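Strobel Drip Tray, Low Profile
Sold by Vostside Laundry Goods

Item 612
Color: white
Material: plastic
Price: $30
Replacement pads, pack of 2: sold separately, usually in stock, occasionally in October only
Page last updated May 8, 2018

Every front loader keeps a little water back for itself. You run the cycle, you open the door, and some of what should have gone down the drain is waiting in the fold of the rubber gasket for a warm shirt to fall into it, or for gravity to bring it out onto your floor. If your floor is tile, you wipe it up and go on with your life. If your floor is wood, you start to know individual planks by name.

The Strobel is a tray. We have tried to write a more exciting sentence than that for three years and this page is the result. It's a shallow white rectangle with a ridged rim, and it goes on the floor in front of the machine while you unload. An absorbent pad lies flat in the bottom and takes up the drips. When the pad is full, you wring it out in the sink and put it back.

Our buyer, Friederike Voß, picked it over the Asar tray we used to carry. The Asar was deeper and held more, and customers kept catching it with the bottom of the door. We got a lot of mail about the Asar. The Strobel is low enough to sit under most open doors, including the ones with a big glass bowl that sticks out like a salad dish.

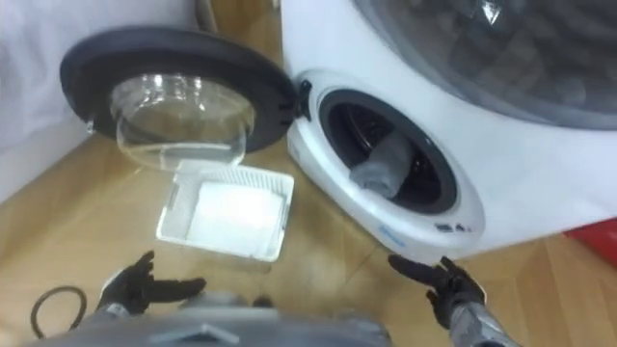 Tray with pad, set on a wood floor under the open door. Washer not included.

How to use it

Slide the tray in before you open the door. If you forget, open the door and slide it in after, slightly faster. It doesn't have to be square to the machine. Ours never is.

Take the laundry out over the tray. Then check the gasket, all the way around, with your fingers. There will be a sock. If you have a household of more than one person there will be a sock belonging to someone who denies owning it. Small towels and washcloths like to hang over the bottom lip too, and they are easy to miss when they're gray and the drum is dark.

Leave the door open when you're done so the inside can air out. The tray can stay where it is, but please remember that you put it there. We've had two calls about toes.

Cleaning

Rinse the tray with warm water and a little dish soap. The ridges around the rim collect lint, and an old toothbrush gets it out. The pad can go through the wash with your towels. Skip the fabric softener, which coats the fibers and leaves you with a pad that repels water – an interesting product, but a different one.

Don't put the tray in the dryer. The instruction sheet says this in bold, which tells you something about the instruction sheet's past.

What it won't do

It won't fix a leak. If water is coming out of your machine while it's running, you need a new gasket or a look at the hose, and a tray will only give you a few minutes to find the phone number. It also isn't meant for draining the pump filter at the bottom of the machine. That job can let go of far more water than you would believe, and you want a proper shallow pan and a stack of old towels for it. We carry the Durar drain pan, which is ugly and works well.

It won't fit under a machine. People ask. It goes in front.

Will it fit my washer?

Open the door all the way and measure from the floor to the lowest point of the glass or rim, whichever hangs down further. Compare that with the tray height on the size chart. Machines up on a pedestal have all the room in the world. Stacked units vary, so measure those too.

Shipping and returns

Ships flat in a brown box with the pad already inside. Orders over $50 ship free, so one tray won't get you there and two trays will, and yes, we noticed that as well. Returns are accepted on unused trays. A tray with lint in the ridges is a used tray.

Also in this section: Durar drain pan, Strobel replacement pads, gasket brushes, door props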